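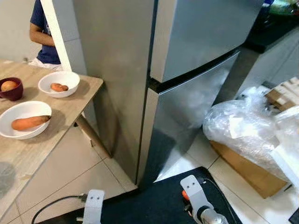 Potatoes and Sweet Potatoes: Two Plants, One Name
Handout for the fourth session of Food Plants and Their Histories
Tutor: Abena Antwi

Welcome back, everyone, and thank you for the lively talk about onions last time (I have looked up the question about shallots and will come to it at the tea break, I promise!). This session we move underground again, to two foods that most of us have eaten all our lives and probably never thought to introduce to each other properly.

1. Not cousins, or only very distant ones

The ordinary potato, Solanum tuberosum, belongs to the nightshade family, along with the tomato, the aubergine and the pepper. The sweet potato, Ipomoea batatas, belongs to the bindweed family, and if you have ever grown morning glory up a fence you will know its flower at once. Both came out of the Americas, both are starchy, both store well, and there the family likeness more or less stops.

The part we eat is different too. A potato is a swollen underground stem, and its eyes are buds. A sweet potato is a swollen root. It has no eyes as such, though it will put out shoots from its skin if you keep it somewhere warm, and these shoots are what growers call slips. Do keep hold of this stem and root business, as it comes back in section 4.

2. How the names got in a muddle

The sweet potato reached Europe first. It was known in the Caribbean by a name that came into Spanish as batata, and when the other tuber arrived from the Andes, where the Quechua word is papa, people seem to have run the two together. Spanish patata and English potato both come out of that tangle. So when an English writer of Shakespeare's time mentions potatoes, stop and ask which one is meant. Quite often it is the sweet one, which was sold as a luxury and eaten candied or in pies.

Then there is the yam. True yams belong to another family altogether, Dioscoreaceae, and matter enormously in West Africa. My grandmother would have been very firm with anyone who called an orange sweet potato a yam, but in parts of the United States that is just what the word means on a shop label. Ulises asked about this by email, and I hope it helps a little.

3. Colour, and what it tells you

Orange flesh in a sweet potato comes from beta-carotene, the same pigment as in carrots, and our bodies can turn it into vitamin A. There are also white, cream and purple kinds. White-fleshed ones have very little beta-carotene, and the purple comes from anthocyanins, as in red cabbage. Ordinary potatoes may be yellow, white, red or blue as well, but a yellow potato isn't a weak sort of orange sweet potato, and the vitamin A argument doesn't carry over.

A green potato is another matter. The green is only chlorophyll, made in the light, but it is a warning that bitter compounds called glycoalkaloids may have built up too. Cut away small patches and throw out anything badly greened or bitter.

4. Planting and keeping

Potatoes are grown from seed potatoes, which are tubers and not seeds at all (another naming muddle, I'm afraid). Sweet potatoes are grown from slips, need warmth, and sulk in a cold spring. Hipólito Lucero grows his under cover at Flukville and lifts them well before the first frost. He then cures them, keeping them warm and humid for several days so the skins heal and the sweetness develops.

Store potatoes cool, dark and airy. Sweet potatoes like the dark too but dislike the cold, and a fridge can leave them with a hard centre that never softens in the oven.

5. Before the next session

Please read chapter 2 of the course reader, and page 119 if you have time for the map. Zulema Zúñiga has kindly lent us her notes on Andean freeze-dried potato, chuño, and there will be copies on the side table.

For the written piece, choose one of these and write 200 words or so, handed in by 6th December:

A dish from your own family that uses either plant, and where you think it came from.
A word for potato in a language other than English, and its history.
An account of something you tried to grow, successes and disasters equally welcome.

Ruben Prins has asked whether drawings are allowed. Yes, gladly, and they needn't be good ones! If you can't make the date, do send me a note and we will sort something out.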